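Notebook, glaze room, April
Entry started 9.40, finished after lunch

Opened the kiln this morning at 48 degrees by the Tangen controller. I waited longer than last time, when I was impatient and lost two tiles to cracking. Today no cracks. The shelves came out clean also, only one drip on the middle shelf, near the back post.

Purpose of this firing was to compare the old white (recipe from the green folder) with the same white where I changed the feldspar. Our old feldspar is finished, the supplier has stopped with it, and the replacement is Kastden 28. On paper they are close. The new one has a little more soda and a little less potash, so I expected it to melt earlier and to craze more. Both expectations were correct, but the crazing is less bad than I feared.

Test numbers are 3,011 to 3,017. All tiles are the same stoneware body, bisque fired together, dipped three seconds. Tongs marks are on the back.

3,011 old white, old feldspar. Control. Looks as always: soft, a bit milky, breaks to a thin line on the stamped edge.
3,012 new feldspar, straight exchange by weight. More shine. Fine crazing in the thick part at the bottom, none at the top.
3,013 as 3,012 with silica plus 2. Crazing only in the corner.
3,014 as 3,012 with silica plus 4. No crazing I could find with the lens and ink. Surface still good.
3,015 as 3,014 with kaolin plus 2. Too dry. The stamped letters are sharp but the touch is unpleasant, like chalk.
3,016 as 3,014, double dip. Crawled at one edge. My fault, I think, I did not let the first coat dry enough.
3,017 as 3,014 but sieved at 80 instead of 100. Small pits. Not worth the time that we save.

So 3,014 is the candidate. I wrote it on the board with a question mark. Please do not remove the question mark before we have done the freezer and boiling water test. I will do five rounds, same as we did for the blue.

Firing notes. Cone was at the correct bend on the bottom and middle shelf, but a little soft on the top. The top is again hotter than the bottom. I have moved the thermocouple 50 mm lower in February and it helped less than I hoped. Next time I will put a half shelf on top to slow the heat there. The hold was 15 minutes. Total time 11 hours and a bit, normal for this load.

The extractor was noisy during the whole burn-off. It is the Bident one over the small kiln, not the big one. The noise comes when it starts and goes away after one hour. I cleaned the grille and there was a lot of dust, but the sound is the same, so it must be the bearing. I have put a note on the switch.

Question from the Stasen order: they asked if the white can be used with a coloured rim. The straight answer is that I do not know yet with the new feldspar. With the old one we could put iron red on the rim and it stayed where it should. If the new white is more fluid, the red may travel into the well of the plate, and then we have pink, and they will send it back. Iron red is also sensitive to thickness. At the rim it is thin by nature and can go brown. I would like to try three ways: wax on the rim and white first, then red; red first and wipe; both glazes with overlap of 3 mm. The last is the quickest, but it is also the one which fails in the most interesting manner.

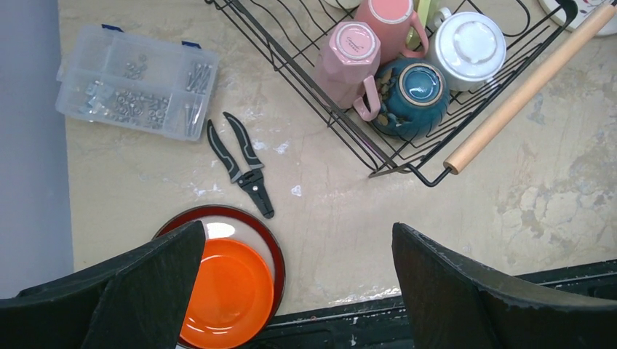

For this trial I need real plates, because on a flat tile the glaze does not move as it does on a slope. There are still bisque plates in the lower cupboard, second quality, some with a small warp. They are good enough. I will take six and write the method on the foot with oxide pencil before waxing, so that we do not have the same confusion as in winter, when we had four very nice bowls and no idea which was which.

Materials to order: silica, one bag. Kaolin is enough until summer. Wax resist is nearly finished and what remains has a skin on it. Cones for the top shelf, one box. Of the new feldspar we have 68 kg in the store, in closed bags, plus the open one under the bench. Please take from the open one first and fold the top back after. It was standing open yesterday evening.

Safety: the mask filters were changed today. The old ones are in the bin with the lid.

To do next:
mix 2 kg of 3,014, sieve twice at 100
leave it overnight, measure the density in the morning before anybody adds water
freezer and boiling test on 3,012, 3,013, 3,014
six plates, two for each rim method
half shelf on top, witness cones on all three levels

Density of the old bucket was 1.46 when I closed it. Lid is on, label is renewed.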